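The 61-piece table, or why I have been sanding since June

I finally get to write this post! Regular readers (hi, all seven of you) will know I've been going on about the square table since early summer, and that my big plan was to finish it in a weekend. That did not happen. It took so many weekends that I started keeping the good sandpaper in the kitchen drawer next to the tea towels.

The table came out of a clear-out at the old Drernwood school building, where they were letting things go for pretty much whatever you could fit in your car. It had a thick dark varnish on it, sticky in the corners, and somebody had used one end as a paint station for what must have been years. I knew there was nice wood in there somewhere. I kept scratching at the underside with my thumbnail like a lunatic.

So, stripping. I used Deter, the gel kind in the tub, and I cannot say enough good things about it. You brush it on thick, go make lunch, and come back to varnish that has wrinkled up like the skin on hot milk. Two rounds got most of it. The third was only for the corners and one leg that had clearly been painted green at some point in its life.

Then the sanding, oh my goodness. I went up through the grits slowly and stopped at 400, then read a long thread by people who swear by 800 for tabletops and went back and did the entire thing again. Do I think it was worth it? Yes! Run your hand over it and you'd agree. I touch it every time I walk past.

For the finish I went with Ultness hardwax oil in the clear. I'd tried a little of the Tsai tinted one on the underside and it pulled too orange for me, though I think it would be gorgeous on something darker. The clear went on in 4 thin coats with a night in between each, and the color that came up is this warm honey I never would have guessed was under all that gunk. The lines of the grain are faint, and you can still make out the seams between the boards, which I love. I was tempted to fill them and I'm so glad I left them alone.

And now it gets used! I was nervous about setting anything down on it for a while (coasters under coasters), but I'm over that. My round black bowl looks so good against the pale wood that I'm tempted to leave it out all the time. Glossy and dark on honey, it's just a great combination.
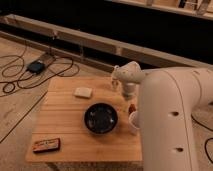 The oiled-looking tabletop, plus the black bowl, a glass and a paper cup.

For cleaning I've been wiping it with a barely damp cloth and drying it straight after. Ultness makes its own soap for this, and I have a bottle on the way, so I'll report back. The label says to re-oil once a year, and I'm already sort of looking forward to it.

Next up are the two stools that came from the same clear-out. Same dark varnish, even stickier, and one of them has a wobble I haven't figured out yet. If you've got a favorite trick for tightening old joints without taking the whole thing apart, please leave it in the comments!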